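Plisport (club de robotique)

Plisport, c'est le club de robotique du lycée Hallberg, et je préfère prévenir : j'en fais partie, donc cette page n'est pas très neutre (si quelqu'un veut la reprendre, allez-y !). On se retrouve le jeudi en salle informatique, et presque tout se passe en simulation, parce qu'un bras pour tout le club, ça fait vite la queue.

Le projet de l'année s'appelle Usik. L'idée de départ est toute bête : on pose des cubes colorés sur un plateau gris, et la pince doit aller en chercher un et le poser sur un autre bloc. Dit comme ça, on pense régler l'affaire en deux séances... J'y ai passé tout le mois d'avril, et je me battais encore avec l'orientation des doigts !

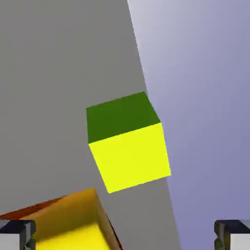

Côté code, chaque équipe écrit sa propre approche. La mienne descend lentement, corrige l'angle, puis ferme. D'autres foncent tout droit et recommencent quand ça rate, ce qui marche mieux que je ne voudrais l'admettre. Pour valider un programme, on le lance 20 fois avec des positions de départ tirées au hasard.

La coupe Brannigan

C'est notre concours interne. Il y a 7 manches et 80 points à prendre, avec une pénalité si un cube tombe du plateau (je connais bien cette pénalité). Les équipes sont de 2, tirées au sort, et le code doit être rendu la veille.

Voir aussi : Usik, Règlement de la coupe Brannigan

Dernière modification : 8 août 2024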